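Search this site
Search for:
Enter keywords

Diary: the night we finally held the lighthouse

March 30, 2024

I should be in bed, but my hands are still a bit jittery from the last match and I know I won't sleep, so here I am with a cup of mint tea and the diary open. 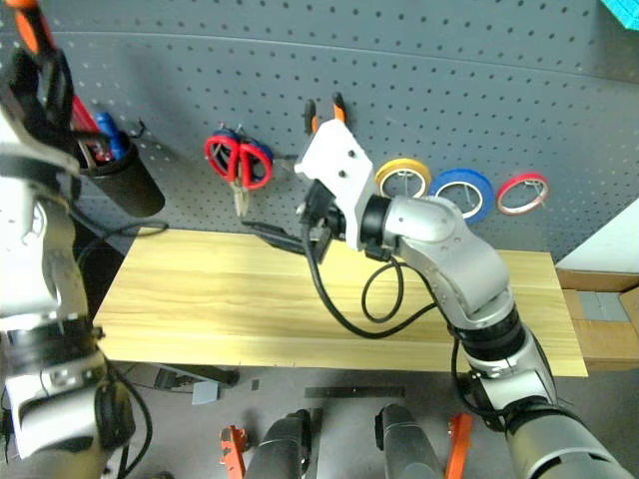 Back in Mersha after the big patch

Well, we did it! After putting it off all week (work, the dentist, my sister's endless moving saga) I sat down after supper and let Zernov download its update, and by the time I'd washed up the dishes it was ready and Bo-ram was already pinging me to get in the lobby. I had told her I'd only play one round. She has heard that before.

The new mode is called Lantern Siege, and I love it more than I expected to. One team starts inside the lighthouse at Mersha with hardly any ammo and a lamp that has to stay lit, and the other team comes up out of the fog in those awful little rowboats. You can't hear them until they're nearly on the rocks. The first time it happened I yelled so loudly the cat left the room and didn't come back until the credits music.

We lost the first match badly. I spent most of it guarding a staircase that no one had any intention of using, feeling very brave about it. The second went better, and then Forough Fallahi logged on, and I have to say it's a different game with Forough around. She is so calm! She just tells you where to stand in that soft voice and you go and stand there, and a minute later somebody climbs through the window right in front of you. We held the lamp with 2 seconds of oil left and all three of us were shrieking.

I unlocked the Prornetti coat, too, the long green one with the brass collar. It costs 288 tokens and I had 236 when I sat down, so that tells you how the evening went (very well, and far too long). It does nothing at all for your stats. Bo-ram says I look like a hotel doorman in it and I've decided to take that kindly.

A few grumbles, so I remember them later. The fog is lovely on the water but it gets inside the lighthouse as well, and on the top floor I could barely see my own lamp. The Direo rifle feels weaker than it did in December, or maybe I've just gotten worse with it, which Bo-ram was generous enough to suggest. And the wait between matches dragged on and on once it got late, although that did give us time to catch up properly. Forough is thinking about going back to school in the fall, and Bo-ram's mother is doing so much better and has started complaining about the food at the clinic, and we all agreed that was a wonderful sign.

I do like these evenings. I used to feel a little silly about it, a grown woman with a headset on, hollering about rowboats, but I've talked more with those two this winter than with people who live on my street.

Forough wants to try the attacking side next time and says there's a way up the north rocks if one person carries the rope and doesn't panic. I have been volunteered for the rope. I promised to spend 30 minutes in the practice area first so I don't drop it in the sea like Bo-ram did tonight, twice.

Tea's gone cold. Remember to charge the headset, and call my sister back about the couch.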